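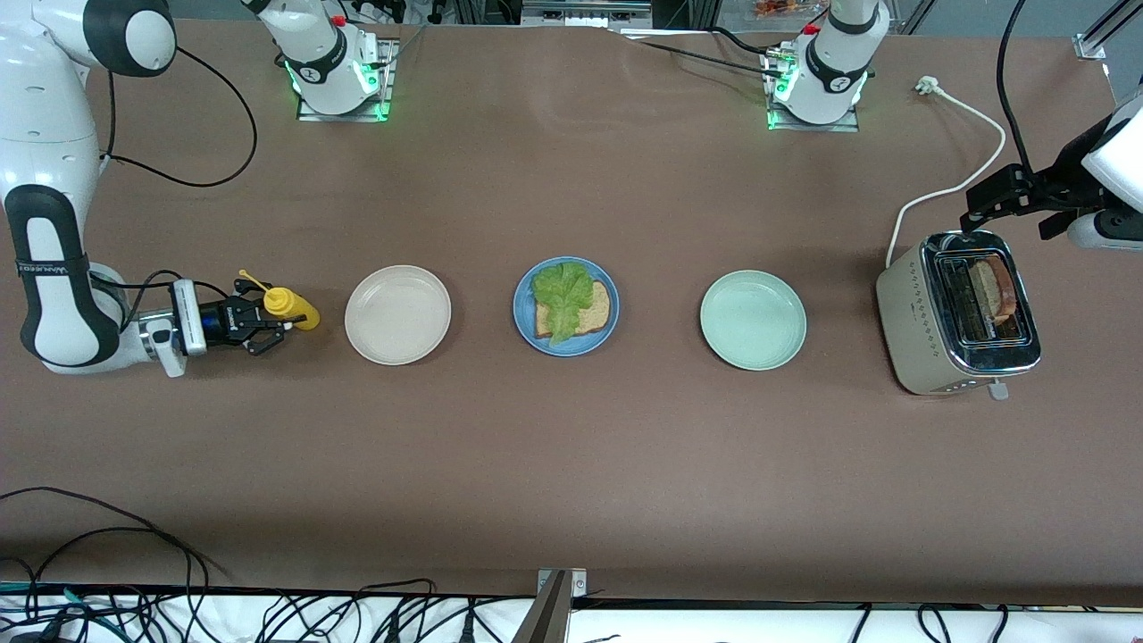 Mustard, plates, bread and the toaster, all laid out on the long table.

I want to make a case for mustard on toast. Plain yellow squeeze-bottle mustard, on a slice of brown bread, for lunch or at ten at night or whenever. People make a face when I say this (my friend Mimoza Nikolovski makes the same face every single time, and she eats sardines out of the can), so let me lay it out properly.

First, toast is wasted on sweet things. I know, I know, jam! But jam soaks in and sits there, and by the third bite you're eating a warm cookie. Mustard wakes the bread up. Brown bread especially has that slightly bitter, nutty thing going on once the crust gets dark, and yellow mustard goes straight at it. You don't need butter underneath. I do butter underneath in December, when everything should have butter on it, but the rest of the year I leave it off.

Second, and this is where I lose people, it has to be the cheap yellow kind. I spent years buying little jars of the grainy stuff. There was one from Gelldale, a town I drove through on vacation, and I hauled 3 jars of it home wrapped in socks. Lovely with ham. On toast it rolls off the edge and you end up chasing seeds across the plate with your finger. The squeeze bottle gives you a line exactly where you want it, and you can keep going back for more, bite by bite.

Now, plates. I'm a two-plate person and I'll defend that too. Bread waits on one plate, toast lands on the other, and the clean plate stays free of crumbs until it has a reason to get them. My aunt Slavica Lazarević thinks this is a scandalous amount of dishwashing for one slice of bread. She eats hers over the sink, standing up, like she's got a train to catch. We've argued about it for 19 years and I don't see either of us budging.

I also think the toaster should live out on the table, where the eating happens. Mine used to be stuck back in a corner of the counter, and by the time I'd carried the toast over and found a knife it had gone leathery. With everything in a row, you go from bread to heat to plate to mustard without getting up, and you can make a second slice while you're still working on the first. There's always a second slice.

Mimoza says she'd try it with cheese. Fine, but then it's a sandwich with the lid missing, and that's a different essay.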